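Saliba Kitchen Set, README

Student robotics club, Prirnville
Last updated 1 Nov 2024

What this is

Saliba is our club's collection of kitchen counter recordings made with a robot arm. We started it in May as a warm-up for the Pusuvo challenge, and it grew into the thing we like working on most! Everything in it was recorded, checked and labeled by students, most of whom had never touched a robot before joining.

The idea is simple. Most of the practice data we could find came from bare tables with a few colored blocks, and we wanted our arm to deal with a counter that looks like somebody cooks there. So there are canisters, towels, toasters and cutting boards all over the place, and the arm has to work in the gaps between them.

What's in it

300 episodes in the main set, plus 32 held out for testing. Please don't train on the held-out ones, even a little -- we use them to compare runs between teams, and one team already had to redo a month of results after mixing up the folders.

Each episode folder has:

- the camera frames, in order
- joint positions and gripper opening for every frame
- a plain text file with the task in one sentence
- a notes file, which may be empty

We also picked 2,000 single frames and labeled them by hand with the names of the larger objects. Labels are in labels.csv. If you find a wrong one (you will, we were eating pizza), open an issue with the frame name and what it should say.

Tasks

Reaching over the counter and stopping above a target
Opening and closing drawers
Moving light things from a shelf to a cutting board
Putting them back, much harder than it sounds
Folding a towel in half

The towel task has the fewest good episodes and the most swearing in the notes, which we have cleaned up.

How we recorded

The arm was driven by a student using Protow, the control program our club wrote. Drivers worked in pairs, one steering and one watching the arm with a hand on the stop button. We swapped after every few episodes, so the driving style changes a lot from folder to folder. Some people are smooth and slow. Some people drive like they're late for the bus. We kept both, and the driver number is in the notes file if you want to sort by it.

Getting started

Unpack the archive, keep the folder names as they are, and run check_files.py first. It prints the name of any folder with missing frames. After that, try view_episode.py with an episode number, and it will play the frames with the gripper opening drawn along the bottom. Watching ten or so of these is the best way to get a feel for the data, and it's fun too.

Known problems

- Clocks on the camera and the arm drift apart in the longer episodes. Version 2 fixes most of it, but check before you trust the last few seconds.
- Marble and steel give bright spots when the light is strong, and our object finder loves to call them plates.
- The arm often hides the very thing it's reaching for.
- Clear jars are labeled by what they are, so a jar of cereal is "jar".
- Left-handed drivers asked for a mirrored control layout halfway through. Their early episodes are shaky, and the later ones are some of our best!

Using it

Free for classes, clubs and anybody learning. Tell us if you build something with it, we'd love to see it. If you enter a contest with it, put the name Saliba in your write-up. New episodes are welcome as long as they pass check_files.py and come with a filled-in notes file.

Still to do: more drawer episodes, a better towel script, and a label pass on the canisters.

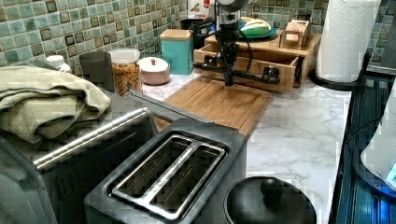
Gripper over the bamboo cutting board, with the organizer drawer open behind.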